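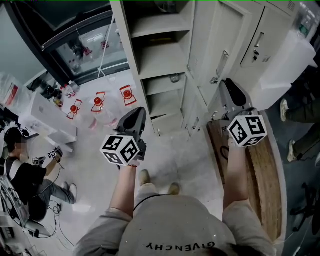
I've been wearing the Tivport insoles since May and I'm ready to be a bore about them. My feet have been a problem ever since I took a job that keeps me upright on concrete all day, and I'd more or less accepted that by mid-afternoon I would be leaning on things. Sneakers alone never fixed it. You can have a perfectly decent beige pair on a pale grey floor, one foot a bit ahead of the other, and still be standing on next to nothing, as the foam that comes inside most casual shoes is about as supportive as a slice of bread. So I went looking for something to put in them.

The Tivports come in a flat cardboard sleeve with a paper template. You trace your old liner, cut along the line and slide them in. I used kitchen scissors and it took me 4 minutes a foot, mostly because I was being precious about the toe end. Cut less than you think! I took a sliver too much off the right one and it crept forward for a week until I put a dab of double-sided tape under the heel.

The first few days were odd. The arch is firmer than you expect and it sits further back than on the Branlow pair I had before, so it felt like standing on a rolled-up sock. Wear them for a couple of hours, take them out, try again the next day. By the second week I'd stopped noticing them, and by the third I'd noticed I wasn't sitting on the edge of the bath every night running cold water over my heels.

What I like most is the heel cup. It's deep, with a slightly tacky covering, and it holds the back of your foot where it ought to be without pinching. The Branlows were softer and lovely for an afternoon (I still have them in my slippers) but they'd gone flat as cardboard before winter was over. These have kept their shape. There's a faint dent under the ball of each foot and that's it.

I should say something about the top fabric. It's a close brown weave, it doesn't squeak, and it washes in the laundry sink with a bit of ordinary soap. Drying is slow — give them a full night, and don't put them near the heater or the edges curl. Ask me how I know.

They do take up room. In a roomy lace-up there's no trouble once you pull the original liner out. In my narrower work boots I had to go up half a size, and in anything without laces I'd forget it. Pascual Jara at the shoe repair place in Bastcombe looked them over for me and reckoned the thinner version would suit the boots better, so that's next on my list. He also stuck a small felt pad under my left one where I roll inwards, didn't charge me for it, and it's been brilliant.

A colleague swears by Abugri gel inserts, so I borrowed a new pair for 3 shifts to be fair to them. Very comfy to walk on, I'll give her that. Standing still is another matter. The gel slowly moves out from under you and you end up with your heel on the hard part. If your day is mostly walking, though, they'd be worth a go.

Would I buy the Tivports again? I already have, a second pair for my partner, who is a much heavier man with flat feet and a low opinion of anything I recommend. He wore them to a full day at the footy and walked back to the car park without a grumble. His are holding up well too, though he's put them in the wrong shoes twice and complained that they'd disappeared.

Four and a half stars from me, with the half knocked off for that paper template, which tears if you so much as look at it. Trace it onto a cereal box first.

Contact us | © Sore Feet Reviews, all rights reserved | Back to top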